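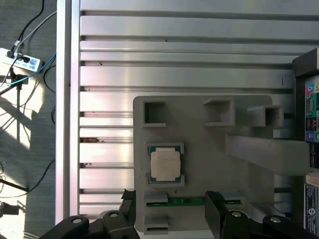

Desktop processor in a grey holder

The crossing at Surdu has been shut for 14 days now and I have had a few emails asking what is going on, mostly from people who read my posts in the spring and then heard nothing more. I lived in Drudus for three years before I moved back to Huststead, and I still ring people there most evenings. What follows is from those calls. I have not been back myself.

The crossing is a bridge with a checkpoint at each end. Under the ceasefire terms the army holds the north end and the local militia holds the south end, and both sides agreed to let civilians through from seven in the morning until dusk. It mostly worked. There were queues, and people had phones taken off them, but you could get to the hospital in Beline and come home the same day.

Then the army asked for a list of every man of fighting age on the south side. The town council refused. The next morning there were concrete blocks across the road.

What is getting in

Very little. One lorry of flour was let through on the fourth day and nothing came after it. The bakery in Drudus is selling 20 loaves at a time, then shutting its door for an hour to stop the crush. Cooking gas has gone. Some families are burning fence posts. The pharmacy still has painkillers but no insulin, and the nearest insulin is in Beline.

Water is all right for now. The pumping station is on the south side and the diesel is being rationed – two hours in the morning and one at night. 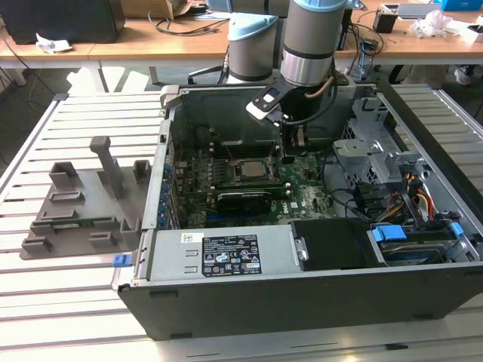
Who has left

According to Ovidiu Chiriac, who used to teach with me and now keeps the register at the school, 316 people are sleeping in the classrooms. They came down from the farms nearest the bridge when the shooting started in November. Another 140 walked out by the hill track before the snow. He has the names of all of them written in an exercise book, with a column for where they said they were going. Most wrote Beline. He does not know how many were let in.

The hill track is closed by snow now, so the bridge is the only way out.

The talks

There was a meeting at the north end of the bridge last week. The council offered to hand in hunting rifles in return for the road opening first. The army wanted the rifles and the list before it would move a single block. They broke up after an hour with no date for another.

I think the council is right about the list. People there remember the last one, and what happened to the men on it. But I am sitting in a warm kitchen in Huststead, and I do not have to queue for bread, so my opinion is not worth much.

I will write again when I have spoken to Ovidiu. The phone mast is on for a short time after supper and the line drops a lot.

Comments (3)

Marsh_lane: Thank you for this. My wife's cousin is in Drudus and we have had one text in nine days. Is the school the one by the church or the new one?

The author: By the church. The new one has no roof on the east side.

P. in Beline: They are letting people in here but only with papers, and plenty left without them. The sports hall is full.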